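**2020-11-06**

Patine Property Partners has confirmed that its network of locally owned offices will expand into lettings management from the new year. The firm, which has until now concentrated on the purchase and resale of older houses, will offer the service first in the Lund district and then through its remaining branches. Siriporn Somboon, who was appointed director of franchise operations in August, discussed the decision with this newsletter.

"Our owners had been asking for it," Ms Somboon said. "They buy a house, they put it in order, and then a good many of the buyers turn out to be landlords who want somebody local to look after it. We were sending that work to other firms."
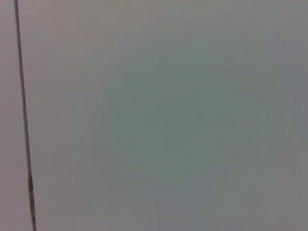 *Photo: Patine Property Partners*

The company will not require every office to take part. Franchise owners who wish to do so must complete a training course and hold client money in a separate account, which will be checked twice a year by the head office. Ms Somboon described the second condition as the one on which there would be no bargaining.

"Rent belongs to the landlord and a deposit belongs to the tenant until it is settled otherwise," she said. "An office that cannot show me where that money is on any given morning should not be letting houses."

Kai Diekmann, whose office in Lund will be the first to open a lettings desk, has been a franchise owner for three years. His branch already looks after 24 houses under an informal arrangement with former customers, and these will be moved to written agreements before the service is opened to others.

"It began as a favour," Mr Diekmann said. "Somebody would ring and say the boiler had stopped, and we knew the house because we had sold it to them. I do not regret that, but it is not a way to run a business. There was no proper record of who had agreed to what." 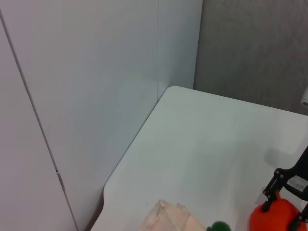
*Wall panels and grey fabric partition.*

Record-keeping is to be handled through Stostero, a system which the firm has used for its purchases and which has been extended to cover tenancies, repairs and inspections. Mr Diekmann's staff have been entering old paperwork since the summer. He admitted that the task had taken longer than he had promised, chiefly on account of repair invoices that gave no address.

Asked whether smaller branches could manage the extra work, Ms Somboon said that an office would need at least two members of staff before it could apply. She added that Grimer, the maintenance contractor retained by the firm, would answer calls outside office hours -- a point that several owners had raised in writing.

"I would not ask a person working alone to be on the telephone at midnight," she said. "If a branch is not ready, it can wait a year and lose nothing by it."
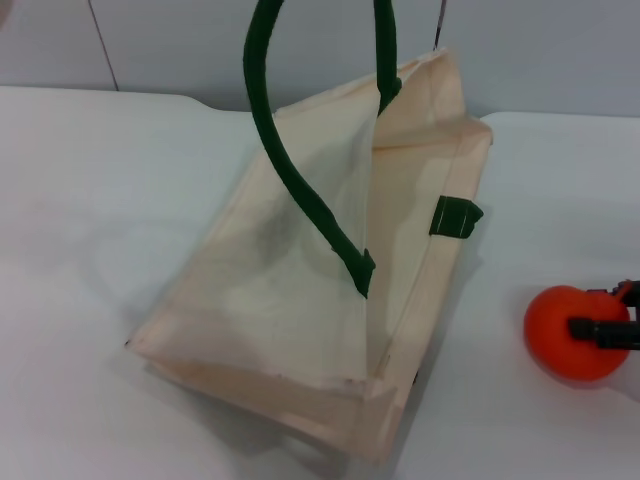 Handing over a house to a new tenant will follow a set order at every branch. The inventory is read through on the premises, the meters are noted, and both parties sign before any keys change hands. Mr Diekmann intends to give each household its papers and spare keys together, and has settled on a plain cream bag with dark green handles, of the sort that can be used for shopping afterwards. Ms Somboon has left such matters to the branches, provided that the documents inside are the same everywhere.

On fees, neither would be drawn far. Ms Somboon said that a scale would be sent to owners before the end of the month and that landlords would be charged a share of the rent collected, with nothing due while a house stood empty. Mr Diekmann said he had seen a draft and had sent back some two pages of remarks.

"She has answered most of them," he said. "We are still talking about inspections. I would like them to be more frequent in the first year of a tenancy, and I expect we shall agree on that."

Owners wishing to apply for the second group of branches should write to the franchise operations department, enclosing their most recent accounts.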